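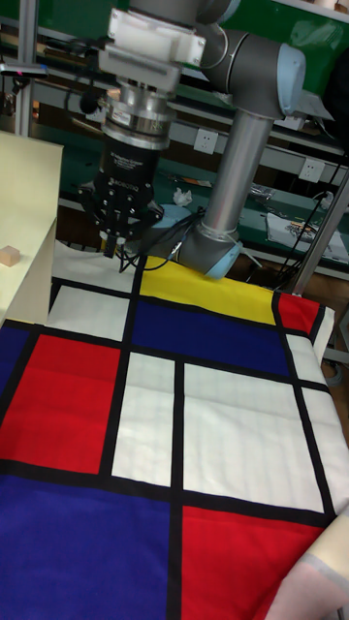 Figure 3. Cloth laid out with the yellow block at the top.

5. Spreading the Dasix cloth

The printed grid shows which way the cloth should face. Set the direction before smoothing, as the fabric is hard to turn once it lies flat.

1. Clear crumbs and loose items from the work surface.
2. Unfold the cloth with the printed side up. Turn it until the yellow block is at the top and the large red and blue blocks are at the bottom.
3. Check the lower corners. Blue goes on the left and red on the right.
4. Smooth the fabric from the center out, using the flat of your hand. Do not pull on the corners.
5. Look along the right side. If the edge lifts, press it down and smooth that side again.

Note: Faint creases may show in the white panels. They do not affect use. To remove them, iron the cloth on the back at low heat.
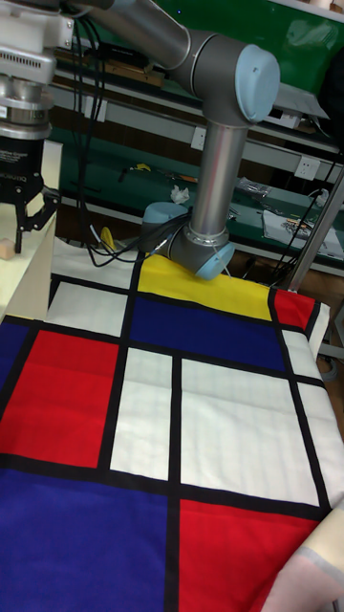 6. Folding and storage

1. Fold the left side over to the right, then fold the bottom up to the top.
2. Store the cloth flat in its Oduseo sleeve.

Caution: Do not bleach. Wash dark and light cloths separately.

Replacement sleeve: part 523. Replacement cloth: part 668.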